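Chapter 7
When the Log Says Success

Most accounts of robot failure begin with a crash: a bent arm, a cracked housing, a bruised wrist. This chapter begins with a fault that broke nothing. Sakda Sukprasert was asked to review it at Duangkaew, a kitchen-tasks project whose people used hand-held grippers to record how tableware is picked up and put down. The recordings trained a controller named Milis.

Milis was reported to place chopsticks correctly in 51 trials in a row. Sukprasert doubted the number before he had seen a single trial. Thin sticks on soft cloth are hard to grasp, and a perfect run should make any reader suspicious.

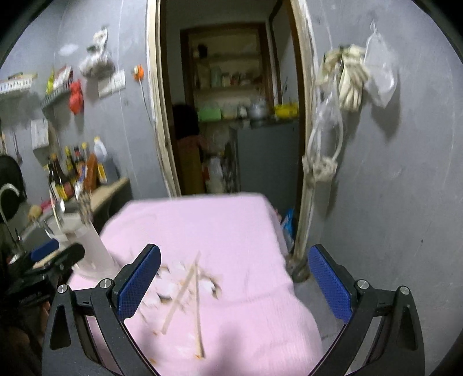

Figure 7.1 Two thin sticks on a cloth-covered table, with the gripper fingers apart.

His doubt was sound. The software judged a grasp by how far the fingers had closed. A chopstick is so thin that fingers holding one and fingers holding nothing gave almost the same reading. An empty grip was logged as a success, and the controller was then trained on its own mistake. Of more than 2,000 stored grasps, no one could say which were real.

The supplier, Valuslow, called this a calibration issue. That is a generous name for it. A calibration issue can be fixed with a better number, and here no number would do - the sensor was being asked a question it could not answer.

Spoons raised a second problem. With two grippers working over one small table, each tool kept its own log, and neither log recorded where the other one was. The stop rule covered contact with the table only. A tool could close beside a person's fingers and the rule would stay silent.
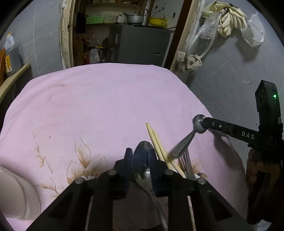
7.1 What Counts as a Fault?

The Ritesstead handbook defines a fault as "any event that halts the task." Read that definition again with Milis in mind. The task never halted, so by the handbook there was no fault to report. We will use a wider definition in this chapter: a fault is any difference between what the machine did and what its record claims.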